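Members ask the desk the same things every week, so the answers live on this page now. Treden Fitness, upstairs level, last fiddled with in October.

## Cleaning and towels

**Do I have to bring a towel?**

Yes. One for you to sit or lie on. The cloths are for the equipment, and your forehead is not equipment.

**What if I forget mine?**

Borrow one from the basket for $2.10 (the till says 210, it has never learnt decimals). Used ones go in the tub by the stairs. Please don't refold a used one and put it back. We can tell, and so can the next person.

**Which cloth is for what?**

Pink is for padded surfaces: benches, mats, the seat on the rower. Blue is for metal. Grey is for the floor and nothing else, ever. This applies to cloths only — a towel can be whatever colour it likes.

**How do I wipe down a bench properly?**

Two squirts of the Etden spray onto the cloth, never straight onto the padding. Fold the cloth, lay it flat and lean on it a bit. The tops with the chevron pattern hold sweat in the grooves, so follow the grooves and then go around the raised rim. A single limp swipe on your way to the water fountain counts as waving. 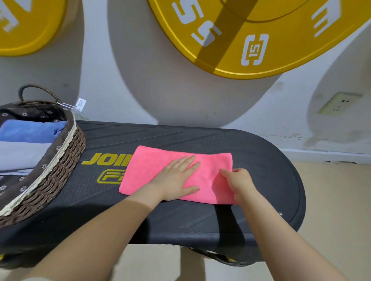 *Pink cloth on the padded bench, towel basket at the end.*

**Can I leave the basket on the bench?**

While you're cleaning, sure. Then it goes back on the shelf. It's wicker, and it won't enjoy being sat on.

**Is the basket for sale?**

No. We have 122 members and it feels as if most of them have asked. Ours came from Prerkico, and they may have more.

## Everything else

**Will you repaint the wall behind the weight plates?**

It's on the list. White was an optimistic colour for a gym. Until then, kindly keep your shoes off it.

**Where do I park?**

Out the back, off the lane. The spot nearest the bins belongs to the bakery, and so does the old Saab that's usually in it.

**When is the big clean?**

Sunday, 4 pm. The upstairs closes for an hour and the spray bottles get refilled. Anyone still on a bench at ten past gets handed a pink cloth.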